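### 3.2 Garment storage and shoulder distortion

Knitted cotton garments are stored in homes in two main ways: folded flat or hung from the shoulders. The first spreads the load of the fabric over a wide area but leaves crease lines. The second keeps creases few but places the full weight of the garment on a narrow strip on each side of the neckline. Earlier wear trials have treated storage as a constant, and most do not report it at all. We therefore recorded it as a separate variable.

The survey covered 178 households in two towns, Gerkwood and Perron. Each household kept a storage diary for 12 weeks, starting in April. For every short-sleeved knitted top, the diary listed the storage method, the type of hanger if any, and the number of days between wears. Diaries with gaps longer than 20 days were left out of the analysis of shoulder distortion but kept for the analysis of storage habits.

Hangers were sorted by shoulder profile (straight, curved or padded) and by the width of the arm at its tip. Material was noted but not used as a grouping factor, as it was closely tied to profile in both towns. Open racks, closets and door hooks were coded separately. Figure 3 shows a short-sleeved T-shirt on a curved hanger at a wooden rack with a tray base.
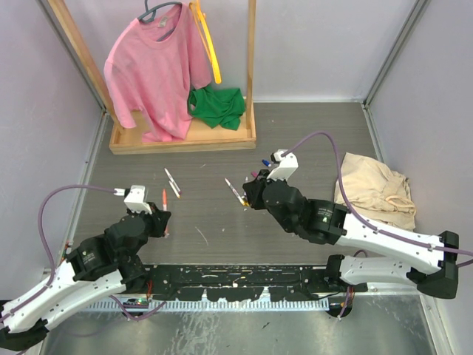

**Figure 3.** Pink T-shirt on a dark gray hanger, with an unused yellow-orange hanger to its right.

Distortion was measured with the Flenis gauge, a flat template placed against the shoulder seam while the garment lies on a table without tension. The reading is the largest gap between the seam and the template edge, in millimeters. Three readings were taken per shoulder and the median was kept. Garments were left flat overnight before measurement so that short-term stretch could relax. Readings were made in the morning, before the room warmed up.

Two sources of error need mention. First, the hanging length of a garment depends on the height of the rail, and a hem that rests on a surface takes part of the load off the shoulders -- this would lower the reading compared with a free-hanging garment of the same weight. Hem contact was coded as present or absent. Second, households did not always return a garment to the same hanger. Where the diary showed a change of profile, the garment was assigned to the profile used on most days.

Fabric weight was taken from a swatch table supplied by Trernico and checked against one garment from each weight class. The classes are used as a covariate in Section 3.3.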